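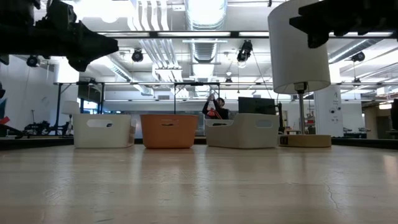
Cahier d'atelier – Máté Vörös
10 septembre 2023

Suite du lot Climent. J'ai repris les tessons du secteur nord, ceux du remblai au-dessus du sol en mortier. J'avais laissé ce travail en août, quand nous avons eu le retard avec les dessins. Le lot compte 116 tessons, tous lavés et marqués, sauf 2 qui sont trop friables pour recevoir l'encre. Pour ces deux-là j'ai mis une étiquette dans le sachet et une note dans la fiche.

Je rappelle pour les collègues que la numérotation du registre continue celle de Koubek. Le dernier numéro de Koubek était 1775, donc Climent commence au numéro suivant. Dans la première version de mon tableau j'avais recommencé à 1, c'était une erreur, je l'ai corrigée dans le fichier mais pas encore sur la copie papier. S'il vous plaît, n'utilisez pas la copie papier.

Matin : tri par pâte. J'ai gardé les groupes que nous avons définis à Koubek, à savoir la pâte claire calcaire, la pâte rouge à dégraissant fin et la pâte grise. Une difficulté avec la pâte rouge : plusieurs fragments ont un cœur gris très épais et, si on regarde seulement la surface, on les met dans le mauvais groupe. J'ai fait une petite cassure fraîche à la pince sur le bord, toujours sur un fragment de panse, jamais sur un bord ou un fond. À la loupe on voit alors les grains de quartz et un peu de mica. Je pense que c'est la même production que les cruches de Braltero, mais je ne veux pas l'écrire dans le rapport avant d'avoir les lames minces.

Remontage : la grande assiette avance. J'ai trouvé trois collages nouveaux, dont un entre deux couches différentes, ce qui est intéressant pour la stratigraphie. Si le remblai a été versé en une seule fois, il faudra fusionner les deux unités. À discuter avec la personne qui a fouillé le sondage, je n'ai pas vu moi-même la limite entre les couches et sur le relevé elle est dessinée en pointillé.

Collage à la résine acrylique, dilution à 40 % dans l'acétone. Le nouveau flacon est plus liquide que l'ancien, je ne sais pas pourquoi, peut-être que l'ancien s'était évaporé. Séchage dans le bac à sable. La deuxième pièce du rebord a glissé pendant la prise et j'ai dû tout ouvrir à l'acétone et recommencer. Perdu presque une heure. La prochaine fois, mettre le ruban avant la colle.

Après-midi : lampe à huile. Nous avons le bec, une partie du médaillon et un départ d'anse. Le décor du médaillon est très usé. J'avais noté « figure assise ? » au mois d'août, aujourd'hui avec la lumière rasante je vois plutôt un animal, avec la tête tournée en arrière. Je laisse le point d'interrogation. Le bec porte des traces de suie, donc ne pas le nettoyer plus, même à l'eau, tant que le prélèvement n'est pas fait. J'ai écrit NE PAS LAVER sur le sachet, en rouge.

Dessins : profils faits pour les bords de la pâte claire. Pour la pâte rouge il manque encore les diamètres. Deux bords sont trop petits pour le conformateur, et au gabarit de cercles j'obtiens une mesure différente à chaque essai. Je préfère laisser le diamètre vide que donner un chiffre faux.

Rargate a répondu pour les analyses. Ils acceptent les échantillons, mais ils demandent un formulaire par échantillon et non par lot, avec le poids avant prélèvement. Il faut donc repeser ceux que j'ai déjà mis de côté – la balance du fond est décalée, prendre l'autre.

À faire :
corriger la copie papier du registre
repeser les échantillons et remplir les formulaires
chercher des parallèles pour la lampe, d'abord dans le catalogue de Braltero
demander la photo de la coupe nord
racheter du ruban et des sachets petit format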